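**Is a paid sorting course worth it for a toddler playroom?**

Iman Lamrani

My sister-in-law swears by the Panley home program. It costs $135 and promises that a three-year-old will be putting toys away by color within 9 days. I watched the free intro and it seemed like a lot of talk about "zones" with very little about what you do when the kid dumps everything on the floor again. Has anyone paid for the whole thing? I'd like to hear from people who aren't getting a referral credit.

**Qiuyue Peng**

Bought it, finished it, wouldn't buy it again. There are 52 lessons and most are under two minutes, so that number sounds bigger than it is. The only part we still use is one bowl per kind of toy, and my mother was doing that long before anybody charged for it. As for the 9 days, I'd love to know whose kid they tested. Ours took most of October, and she still puts the blocks wherever she feels like it — usually my shoes.

Ask for the refund terms in writing before you pay. Mine came back minus a "materials fee" and all I'd gotten was a PDF.

**Haoran Zheng**

Skip it. Get plain plastic bowls in different colors, put a cloth under them so they don't slide around, and start with two.

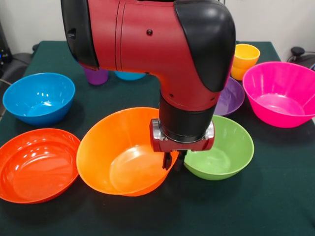
Add another color once the first two are boring. I don't buy the claim that matching colors makes kids tidy, either. Mine matches fine and leaves his socks in the kitchen.

**Lingyun Wei**

my cousin did it and liked it but she likes everything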